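Chapter 6
Setting Up and Caring for a Shared Workroom

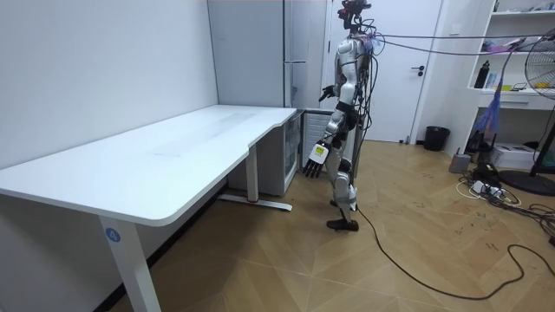
A shared workroom is judged first by its largest surface. In most small rooms that surface is a desk, and the choice of desk, its position, and the way it is kept determine how well every other part of the room can be used. Earlier chapters dealt with storerooms and with corridors, where people pass through and seldom stay. The present chapter turns to rooms in which people remain for hours at a time, leave their work, and come back to it.

The chapter has four sections. Section 6.1 treats the desk and its surroundings. Section 6.2 covers floors, with particular attention to cables. Section 6.3 deals with shelving and the doorway. Section 6.4 introduces the system of numbered labels used in the remainder of this book. Review questions for the whole of Part Two are found at the end of Chapter 8.

Before You Begin

Students should have completed the floor plan assigned in Chapter 5. The plan will be needed for the first exercise, and it should show the swing of every door, the location of every outlet, and the outline of all furniture that cannot be moved by one person. Students who measured a room at the Dawber building may continue to use that room. Those who measured a room elsewhere should confirm that they will have access to it through May.

Terms used in this chapter:

Clear surface. The part of a desk or table that is free for work at the start of the day.

Standing area. The floor space beside a desk that must be kept open for a person or for equipment that stands on the floor.

Cable run. The full path of a cable from its outlet to the item it serves, including any slack.

Slack. The length of cable left over once an item is in its working position.

Home position. The place to which an item is returned when work ends.

6.1 The Desk and Its Surroundings

A long desk suits a small room when it can be reached from more than one side. If it stands against a wall, the far edge tends to collect papers, cups, and tools that have no other home. If it stands away from the wall, the same edge can be used as a working edge, but the room loses part of its walking space. There is no single correct arrangement. The planner should record which edges of the desk will be used and then protect the floor along those edges.

Shape matters as well as length. A desk with a straight front edge may be used at any point along it, and two people can divide it as they please. A desk with a front edge that curves inward offers a natural seat at the curve, where the worker can reach to both sides without leaning. The wider parts on either side of the curve are well suited to work in progress and to reference materials. Planners sometimes place a second chair at the wide end of such a desk. This is acceptable for short meetings, though a person seated there for a full day will be less comfortable than the person at the curve.

A white or very light surface has clear advantages in a room without much space. It reflects light, small parts are easy to find on it, and spills are noticed quickly. It also shows wear. Streaks and scuffs on a matte white top are to be expected in a room that is used daily, and faint marks of this sort are not a reason to replace the desk. They should be entered in the room record as ordinary wear. Chips, lifted edges, and any mark that can be felt with a fingertip are entered separately as damage.

Cleaning of a matte surface follows a fixed order. Loose dust is removed with a dry cloth. The surface is then wiped with a cloth that has been dampened with water and a small amount of mild soap, working from the back edge to the front. A second cloth, dampened with plain water, removes the soap. The surface is dried at once. Abrasive pads and scouring powders must not be used, as they polish the matte finish unevenly and leave shiny patches that cannot be removed. Where a streak remains after 2 cleanings, it should be left alone.

The standing area at the end of a desk is the part of the plan most often forgotten. Chairs are pushed into it, and boxes are set down there for a moment and remain for a week. It should be marked on the plan with a dotted line and treated as though it were a piece of furniture. Equipment that stands on the floor beside the desk needs space on every side from which it is reached, and the person attending to it must be able to step back without looking behind.

From the Field: The Trivis Reading Rooms

When the Trivis reading rooms were refitted, the work was overseen by Yvonne Mottram, whose notes are quoted here with permission. The rooms were small, and the users had asked for more shelving.

"We did not add shelves in the first stage. We cleared the ends of the desks and asked the users to keep them clear. After 6 weeks we asked again what they needed. Most wanted hooks for coats and a longer table for deliveries. Only one room still asked for shelves, and in that room the request was a fair one — they had moved in the map collection without telling us."

The refit was completed on March 4, 2020. Students should note the order of the work: the floor was cleared, a period of use followed, and furniture was considered last.

6.2 Floors and Cable Runs

A wooden floor is pleasant to work on and is easily kept, but it must be protected from grit and from the feet of heavy furniture. Felt pads should be fixed under the legs of chairs. Pads under desk legs are useful only if the desk is moved from time to time. The floor is swept along the boards, and standing water is never left on it.

Cables on the floor require more thought than any other item in the room. A cable that is too short pulls at its connections. A cable that is too long lies in loops, and the loops travel as people walk past. The planner should follow each cable run from outlet to item and note the following on the plan: where the run begins and ends, where it crosses a walking path, where slack collects, and whether the item at the end of the run is ever moved.

If the item stays in one place, the slack is gathered near the outlet and fastened with a soft tie. If the item moves during use, some slack must be left near the item, and the area in which the slack lies should be counted as part of the standing area. People should be asked to walk around it. Rugs and mats must not be laid over a cable to hide it, since the cable can then be worn through without anyone noticing.

Cables that run above the floor are treated in the same manner. A run at shoulder height keeps the floor open, but it can close off a part of the room as firmly as a wall does. Whenever such a run passes in front of a doorway or a set of shelves, the planner should ask how often the door is used and how often the shelves are reached while the cables are in place. It may be enough to agree on the hours at which each will be used. In other rooms the outlet, the shelving, or the equipment will have to be moved.

Color is a help in sorting cables. A bright tie placed close to the item allows a person to pick out the right bundle quickly. One color should have one meaning throughout the building, and the list of colors should be kept with the room record.

6.3 Shelving and the Doorway

Shelves near a door are the most used shelves in any room. They should hold items that are carried in and out: forms, keys, cleaning cloths, and the room record itself. Items used at the desk belong within reach of the desk, even if this means that the shelves by the door are left partly empty.

No shelf should narrow a doorway, and no item on a shelf should project past the edge nearest the door. The test is a practical one. A person carrying a box in both arms should be able to enter, turn, and set the box on the desk without touching anything else. Where this cannot be done, the shelving is moved before the desk.

6.4 Numbered Labels

Each large piece of furniture in a shared building should carry a number. The Grondora method, which is followed in this book, uses a round sticker with a plain numeral. The sticker is placed on an upright part of the furniture, near the top of a leg or on the side of a cabinet. Placed there, it is not worn away by daily cleaning and can be read by a person standing in the room. The number on the sticker matches the number in the room record and the number on the plan.

Labels on smaller equipment should be placed where they can be read while the item is in its home position. They must not cover joints, vents, or printed warnings. A building with as many as 800 numbered items can be checked with this method, provided that numbers are not reused when furniture is discarded. The older Guser method allowed numbers to be used again, and records kept under it should be compared with the furniture itself before they are relied upon.

Exercise 6-A

Using the floor plan from Chapter 5, mark the clear surface of each desk, all standing areas, and every cable run. Allow roughly 20 minutes for the marking. Then visit the room and walk the path from the door to the desk while carrying an empty box. Record each place at which the box or the body touches furniture, shelving, or cable, and enter it on the plan with a small cross.

Exercise 6-B

Select one desk in the room and prepare its page for the room record. The page should give the number of the desk, its length and depth, the shape of its front edge, and the condition of its surface, with ordinary wear and damage entered under separate headings. Keep the page. It will be used again in Chapter 7, where the yearly inspection is described.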